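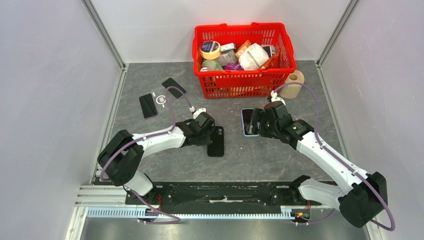
Customs officers at the Darnach crossing have started weighing and logging all fuel carried in portable cans, after the regional government in Clatthorpe lowered the amount that travelers can take out of the country without a permit.

The new limit is 200 liters per vehicle, down from 360. It applies to gasoline and diesel in cans, drums and any tank not fitted by the vehicle's maker. Fuel in the regular tank is not counted.

The customs service said in a statement that 1423 vehicles were checked at Darnach in July and that 315 of them were carrying more than the new rules allow. Most drivers were told to turn back or leave the extra fuel at the post. The service did not say how many were fined.

Officials in Clatthorpe said the change was needed because fuel bought at the lower domestic price was being resold on the other side of the border. Gas stations along the Pestik road have reported running out of diesel by noon several times this summer.

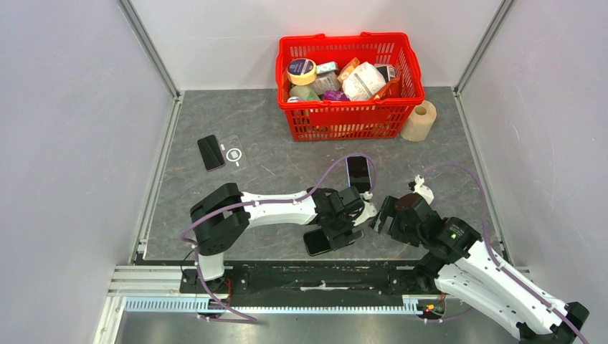 Do the limits also apply to trucks?
Trucks fall under the same limit for fuel in cans and drums, but a haulage company can apply for a permit at the customs office in Clatthorpe. A permit covers one vehicle and one trip.

Grewal, a freight company that runs daily loads through Darnach, said its drivers had waited up to six hours at the crossing since the checks began. The company wants a separate lane for trucks that carry no portable fuel. The customs service said it was looking at the request but that the post has only two outbound lanes, and one is already set aside for buses in the morning.

Authorities across the border have not announced any matching measures. Their foreign ministry said it had been told about the limit two days before it took effect and had asked for a written explanation.

The Pestik crossing, which is open to cars only, will start the same checks in October. Until then officers there will continue with spot checks.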